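4.2. La edición conmemorativa como objeto de conversación entre propietarios

Conviene detenerse un momento en lo que los propietarios entienden por una serie limitada, porque en las entrevistas la expresión se usó con mucha generosidad y no siempre para hablar de lo mismo. En el caso del Arasari, el utilitario que nos ocupa, la marca anunció una tirada de 600 unidades con pintura bitono, tapicería específica y una placa numerada junto a la palanca de cambios. El motor y el bastidor eran los de la versión Finilon, que ya estaba a la venta, y esto lo sabían casi todos nuestros informantes antes de firmar el pedido.

El cuestionario se envió en agosto a los miembros del club de Sternatville, y respondieron 251 personas, a quienes agradecemos de corazón la paciencia, pues el formulario era largo y algunas preguntas, lo reconocemos, se repetían más de lo debido. De ellas, 208 declararon haber visto el coche en un concesionario antes de decidirse. Las demás lo encargaron con el catálogo en la mano o por recomendación de un familiar – una costumbre que en esta comarca sigue muy viva y que merecería un estudio propio.

Al preguntar por el sobreprecio, las respuestas se repartieron de un modo que no esperábamos. Quienes compraban su primer coche nuevo lo justificaban por la placa y por el color; quienes ya habían tenido más de 2 vehículos de la marca hablaban sobre todo del valor de reventa, aunque pocos tenían intención de vender. 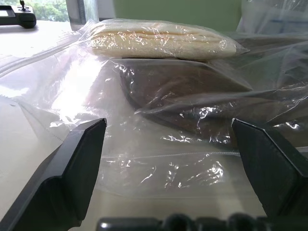 Figura 3. Bolsa grande de plástico transparente sobre una mesa blanca.

Según Remedios Malabanan, la placa numerada le importaba bastante menos que el tapizado, y habría pagado lo mismo por un coche sin numerar si le hubieran dejado elegir el tono de los asientos. Añadió que el paquete Kiss, con el volante calefactado y la iluminación interior, debería haber venido de serie en una edición de ese precio, y que así se lo hizo saber al vendedor, con toda cortesía, el mismo día de la entrega.

Su comentario coincide con lo que observamos en otras conversaciones. Ariel Padilla y Analyn Villanueva, entrevistados por separado, describieron el equipamiento opcional como la parte más incómoda de la compra: cada casilla del configurador les obligaba a recalcular la cuota mensual, y los dos acabaron renunciando a los faros adaptativos para conservar el techo en contraste. Nos parece un detalle revelador – y muy humano, si se nos permite decirlo –, puesto que ambos conducen a diario de madrugada por carreteras sin alumbrado. Volveremos sobre la relación entre uso real y equipamiento elegido en el apartado 4.3, donde se comparan los pedidos de la serie limitada con los de la versión Finilon.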